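Fillholm Election Observation Project
Progress report to the Bittencourt Fund, second period

Hi all,

Sorry this one runs a bit long, but it's been a busy stretch and I'd rather you heard the messy parts from me. Quick recap: your grant pays for us to train local observers ahead of the Gamach provincial vote, put them at polling stations, and publish what they see.

Where we are

We've now trained 1,292 observers against a target of 1,000, and I'm really happy about that! A lot of the extra sign-ups came from the river towns, where the old governor's party has held every seat for years and people were (understandably) nervous about putting their names on a list. We changed the form so it asks for a first name and a phone number until accreditation, and that helped a lot.

Accreditation is the sore spot. The provincial election office has issued 400 badges so far and then went quiet after the cabinet reshuffle in April. I've been up there four times. Everyone is polite, the tea is good, and I come home with nothing signed. We've sent a formal letter and copied the opposition bloc and the ruling party – both say they want observers, so we'd like them to say it in writing.

The Memlow office

We moved into the new place in Memlow and it's working out well. Two training rooms, a phone room for results night, and a small kitchen. Rent is slightly under what we budgeted, and I'd like to move the difference to transport if you're okay with that. 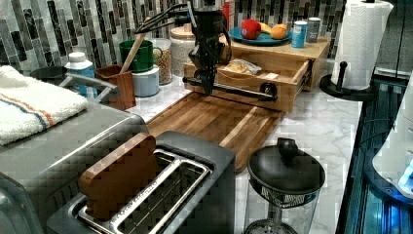 What's next

Badges first. If we don't have the rest by the end of next month, we'll send the unaccredited observers to stand outside the stations and log opening times, lines and any intimidation, which the law allows. We're also testing the text message system again, as the last run dropped messages from the hill districts.

Could you let me know about the transport money before I book the buses?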